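From: Ibsa Feyisa
To: Madville Local History list
Subject: Re: [madville-history] Counter tops in the old Uleck store

Loubna Benkirane wrote:

> I'm going through the Uleck store papers and found a bill from
> October for "2 slabs, brown, polished, delivered." The total is
> 88 dollars. Does anyone know if these were the lunch counter
> tops, and if so whether they were real marble? My aunt always
> called it marble, but she called everything marble.
>
> Also, is the Dreßler ledger still at the library?

Loubna,

The two slabs should be the lunch counter. The store had a wood counter before that, and the dry goods side kept its wood until the building was sold. I have never seen a bill for any other stone.

I can't tell you if it was real marble. The price seems low to me, but the Dreßler yard also sold seconds, and a slab with a chipped corner went for a lot less. If the bill has a job number on it, look for 961 or something close. Those pages of the ledger cover store and bank work. House jobs are in the back, starting at 1396.

The ledger is still at the library, but it moved upstairs. Ask for Hanane Metwally and tell her a day ahead, as the room is kept locked. You can take notes in pencil. The binding is in poor shape, so they won't let you copy pages on the machine.

Brayan Cuadros has a box of letters from the yard and may know more about the seconds. He doesn't read the list often, so write to him directly.

Please post the bill when you get a chance. I'd like to see whose name is on the delivery line.

Ibsa

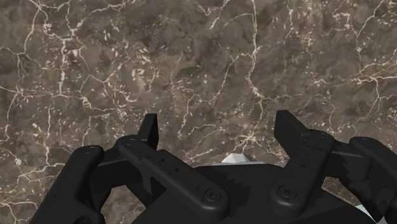 Brown-gray, veined, marble look (computer rendering)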